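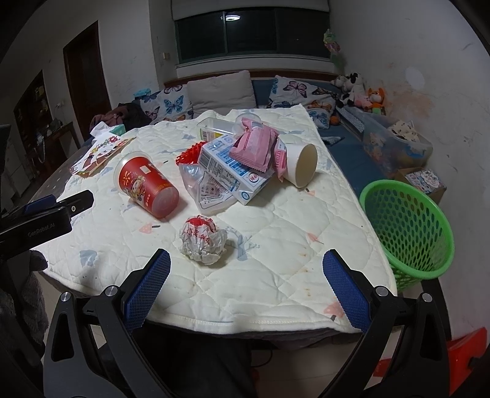

Table trash, two hands, one basket. A chore for the ages.

Posted 2023-08-25

I have been reading about chore robots every evening since February and I still get a little jump in my chest when a new clip shows up. So let me talk about clearing a table, the least glamorous job in any house and my favorite test of the whole field!

Look at what's in that pile. A milk carton, a red plastic cup on its side, a paper cup, crinkly pink wrappers, a ball of paper, clear plastic boxes. You or I would have it gone before the kettle boiled. For a machine, every one of those is its own little problem. The carton is the friendly one (it has flat sides and it keeps its shape). The wrappers are the mean ones, thin and shiny and never folded the same way twice. And clear plastic is still a nightmare for a lot of depth cameras, which tend to look straight through it at whatever is behind.

Then there's the stuff that should stay. A packet of tissues with one pulled up is full of paper, and so is a crumpled paper ball, and only one of them is garbage. I love this part! It's the bit of housework we do without noticing, and I suspect it's harder than the grabbing.

The grabbing has gotten pretty good, though. Two-jaw grippers with soft pads used to look like a toy to me, and now I think they may be most of what a kitchen needs. I keep a list of clips (yes, a spreadsheet, don't judge) and I've sorted them into three piles: does it, sort of does it, and edited too heavily to tell. The middle pile is the biggest by a mile. Towels are in there. So are dishwashers, as long as the plates are spaced out nicely.

On the shop floor it's a different story. Skolex, the packaging place out in Trundardale, has had an arm moving cartons from belt to pallet for 7 months, and their open day was the best afternoon of my summer. I watched it do 10 layers without a fumble. But every carton is the same carton, the floor is marked with tape and the lights never change. Put that same arm next to a sofa with cushions and stuffed animals on it and I think it would be lost.

So, can they do chores yet? One at a time, slowly, in a room somebody has set up for them, yes. Tidy my living room while I'm at work, no. I'd put it at 3 years for a decent table clearer and I will happily eat my words either way.

Next post is laundry. I have a lot to say about socks.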